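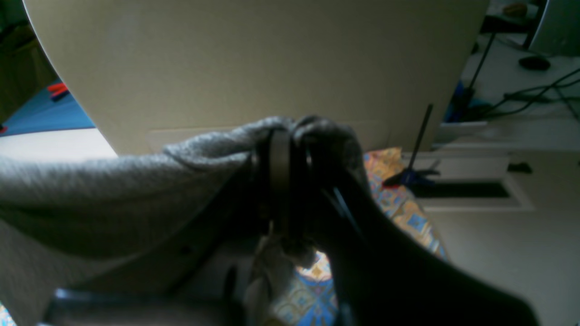

Troels Hedegaard keeps asking me why we need so many examples when a shirt is a shirt. Fair question, and I love it, so here's a thread!

Cloth never sits the same way twice. Pick up a mug a few times and you've seen most of what a mug can do. Pick up gray knit and you get a new shape every time - folds, rolls, a tail hanging off where you weren't looking.

We're at 1,083 grasps on soft stuff as of Friday. 131 of those are knits, and knits are my favorite by a mile. They stretch, they bunch, and the fingers hide half of what you'd like the model to see.

The wrist view is the part I get excited about. When the gripper closes, the cloth and gripper take up so much of the picture that the policy has to work from ribbing and fold lines. Our first model (we call it Steva) mostly ignored those. Holst, the second one, seems to use them, and I'm dying to know how far that goes.

What I'd tell anyone starting out: keep the ugly grasps. We threw away 23 early episodes for being messy and I want every one of them back. Messy is what the thing meets on day one.

Also, vary the room. Move the desk stuff, put a different blanket down, leave the cables where they are. Our cleanest set gave us a model that got lost the minute a mouse moved.

Next up is sleeves, inside out. I tried 2 by hand last night and my own success rate was not great, so the robot gets some slack from me.

More when the new batch is labeled. If you collect cloth data too, please tell me how you mark a half-slipped grasp - we've changed our minds on that one more than once.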